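Stripes, timestamps and a very long Thursday

Thu 24 July, kettle on, second attempt at writing this up.
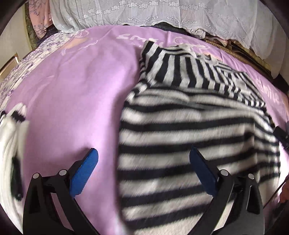

Why does a policy that folds nicely in replay go to pieces when you run it live? Mostly because the actions arrive late, and the model was trained on data where they never did.

I've spent the best part of two weeks learning that the slow way, so let me tell you how it went. The folding project (we call it Stamonora, after a typo that stuck) has a decent perception model, a small planner that picks where to grab, and a control loop that turns it all into movement. Each bit worked on its own. Put together, the thing would reach for a hem, hesitate, and close on thin air. Lovely.

My first guess was the stripes. Black and white bands are horrible for the tracker, as one stripe looks very much like the next, and when a top is folded back on itself the bands change direction halfway across. So off I went and rewrote the matching step to lean on edges and creases, and I was terribly pleased with myself – and the live runs were exactly as bad as before.

Then Kimutai Kombo had a look at my logs over lunch and asked which clock the gripper widths were stamped with. Er. The images were stamped when they were captured, and the widths were stamped when the logger got round to writing them down. On a quiet machine you'd hardly notice. With the viewer open and the disk busy, the widths slid further and further behind the pictures, so the model was being taught to close its fingers after the moment had gone!

The fix was dull. Everything now gets stamped at the source, and Flito (my little replay tool, still ugly, still no proper icon) lines the streams up before anything else touches them. It throws out any clip where the gap goes over 4 frames. I had 3000 clips to start with and kept 2000, which hurt a bit, but training on the smaller set gave me much calmer closing straight away.

I also moved the planner out of the control loop. It used to block while it was thinking, which was daft, and now the controller carries on with the last good plan until a new one turns up.

Still to do: the tracker gets lost on socks, and the config files are a disgrace. I'd like both sorted before I take it over to Remetbridge in September. If you've got a tidy way of checking for clock drift while you're recording, instead of afterwards, please leave me a comment!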